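From: T. Imwood-Clindar list member
To: allotments-and-orchards list
Date: Jan 1, 2022
Subject: Re: Storing apples through the winter — what went wrong in the shed

Thanks to those who wrote back off list. I have put my replies together in one message because several of you asked the same things. The earlier message is quoted first so that new members can follow.

> I have two mature trees, both Barreto, and picked them at the
> start of November. The fruit was sound when it went in. I wrapped
> each apple in newspaper and stacked them in deep crates in the
> shed, next to the potatoes. By the middle of December the ones at
> the bottom were brown through and a lot of the rest had gone soft
> and tasted of earth. Last year I did the same thing and they
> kept well. Is it the variety, the shed or me?
>
> Also, does anyone still bother with wrapping? It takes me a whole
> afternoon and the ink comes off on my hands.

I don't think it is the variety. Barreto is a fair keeper when it is picked at the right time, though it is not as good as Plavis, which will sit in a cold shed until the spring and improve for it. I grow both. If anything, the start of November is late for Barreto. The apples look perfect on the tree and come away with no effort, but they are already ripe, and a ripe apple has less time left in it than one picked a little early.

The potatoes are the more likely trouble. They give fruit a musty, earthy taste, and I would put the two crops in separate buildings if you can. If you only have one shed, potatoes in thick paper sacks at one end and apples at the other is better than nothing. Onions are as bad. I lost the flavour of a whole crate that way when I first had the plot at Clindar Lane, and we ended up cooking the lot.

Deep crates are the other thing. One bad apple at the bottom will spoil its neighbours before you ever see it. I use shallow trays, one layer in each, with the fruit not touching. They stack with a gap for air between them. It takes more room, but you can look over the whole crop without moving anything except the trays.
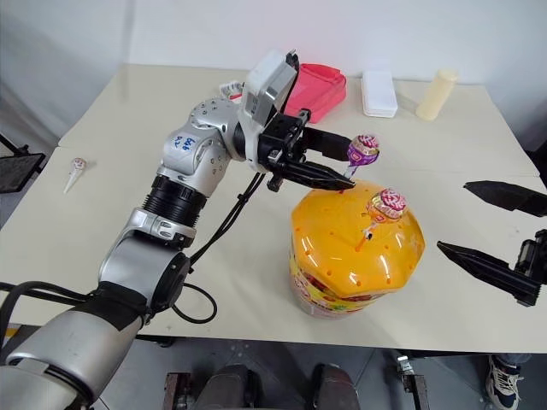

Does wrapping help at all?

It slows rot from spreading between one fruit and the next, but it also hides the rot from you, so it suits people with little space who can't keep their apples apart. In single-layer trays I leave them bare. If you do wrap, plain tissue or old greaseproof paper saves you the ink.

On temperature, my shed sits at between 2 and 9 degrees for most of the winter. I keep a cheap thermometer on the wall and open the door on mild days. December was very mild here, and I suspect that explains why last year's apples kept and this year's didn't. A shed with a tin roof warms up quickly even in weak sun. An old blanket over the trays evens it out, as long as it is taken off when it gets damp.

Mice got into the Imwood site again this autumn, for those who store up there. Fine wire mesh round the trays has worked for me. I would not use poison near food.

As for what to do with the soft ones, cut out anything brown and stew the rest now. They freeze well without sugar. Please don't leave the bad fruit under the trees, as it carries the brown rot over to the next crop. Pick off any shrivelled apples still hanging on the branches while you are at it — they are easy to spot with the leaves down.

If anyone has spare Plavis cuttings when they prune this month, I would like a few for grafting. I can collect from either site.

T.
Plot 209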